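Print | E-mail

Stems, Wire and Dust: Permanent Arrangements at Dixit

2020-09-05

The display workshop at Dixit, in Mernville, supplies artificial flower arrangements to hotels and waiting rooms. Its lead arranger has worked there for 13 years and asked to be identified by job only.

Color is settled first. "One strong red, then something quiet next to it," she says. "Grey-blue roses do that job. If the whole bunch is bright, people stop looking at any of it."

Sunflowers are placed at different heights, and the dark centers are turned slightly away from each other. Leaves go in last. "You fill until the stems stop showing, then you stop."

Stems from the supplier, Lustham, arrive straight and packed flat. Each is bent by hand in at least 2 places before use. Petals are opened with the thumb, working from the outside in.

Blue roses divide the customers. An order in July for the Dreltura hotel asked for them by name. "There is no point pretending they grew in a field - so I leave them tall and let them be blue."

Dust is the usual complaint. She recommends a soft brush every 5 weeks and no water on wired stems.
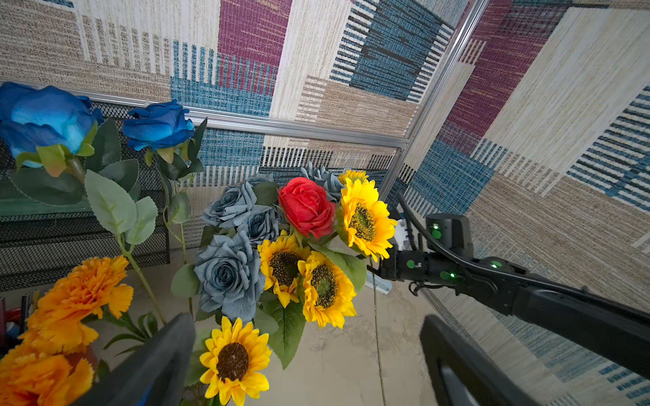
Artificial roses and sunflowers, with orange blooms at lower left.

Contact | Copyright Dixit, Mernville | Back to top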